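Wilta laundry folding notes and pictures

README, last changed March 16, 2023

What this is

Pictures of clothes on beds, plus the notes that go with them. Mostly T-shirts, some pillowcases, a few tea towels that got in by mistake and stayed. 124 pictures in this release. Folding, smoothing, turning right side out. Bedrooms in lived-in homes, so bedding is whatever was on the bed that day.

Put together for the Ruditine folding guide, then people asked for the pictures on their own. So, separate folder now.

What's in the folder

pictures/ all the pictures, one flat folder, no subfolders
notes.csv one line per picture
folds.txt the two folds we use, written out step by step
CHANGES old stuff, skip unless curious

Columns in notes.csv

item: tshirt, pillowcase, towel
state: flat, part folded, folded, heap
colour: plain words, main colour first
print: yes / no / back only
bedding: plain, striped, flowered
remarks: free text, often blank

"state" is judged by eye. Flat means the body of the garment is open and you can see the whole hem and neck, or close to it. Creases don't matter. A bunched sleeve is still flat. If the body is doubled over anywhere it's part folded. Heap is anything you couldn't name the ends of.

Colour is a pain. Dark greens and greys get muddled, Kisora pictures especially, all done under yellow bulbs. Where we couldn't agree we put both, e.g. "grey-green". Please don't "fix" these to one word, it breaks the lookup in folds.txt.

The two folds

Thirds: shirt face down, sides in to the middle, sleeves back on themselves, hem up to neck in 3.
Half: sleeve to sleeve, then hem to neck. Quicker, leaves a crease down the print. Fine for sleeping shirts.

Both start from flat. Pull the hem straight first, then sleeves out, then smooth from the neck down with the side of your hand. Patterned sheets make the hem harder to find, so there are plenty of those in here on purpose.

A flat one, print side up:

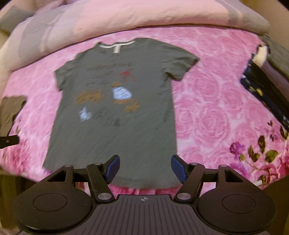 Item: tshirt. State: flat. Colour: grey-green. Print: yes. Bedding: flowered (pink, roses). Remarks: left sleeve partly bunched, neck label not readable.

Known problems

Mäkelä pictures have no bedding column filled in. Will do in June.
Two pillowcases are down as towels. Left as is untill the next release so the line numbers don't shift.
Labels inside necks are mostly too blurred for size or washing symbols. Don't use this for care labels.
Hardly any long sleeves. No knitwear at all.
Spelling in remarks is all over teh place.

Using it

Free for teaching, home projects, research. Say "Wilta laundry notes" somewhere and keep this README with the pictures. Not for selling on as a picture pack.

Corrections: send the picture name, the column, and what it should say. One line each is plenty.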